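Our morning at the Festia home open day

We'd only planned on a quick look round, but the Rostier flat kept us for 2 hours! Marble floors, white walls and a long black TV console packed with the sort of bits and pieces people really own. I loved that.

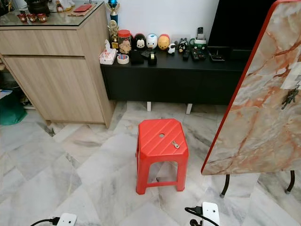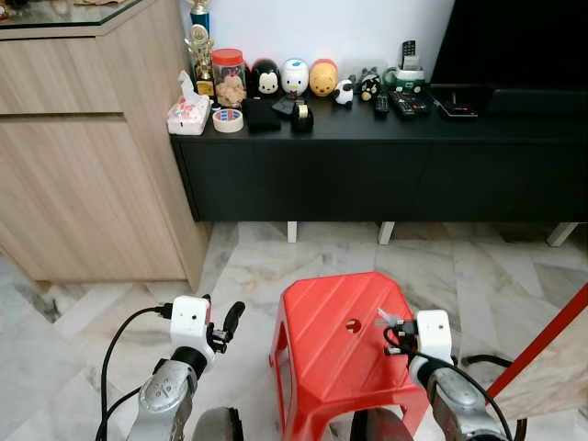

The red stool was my favourite thing all day, such a cheerful colour against the grey veining. After that we wandered over to the Drillow rooms (stand 609, right at the back) and had a very good bun.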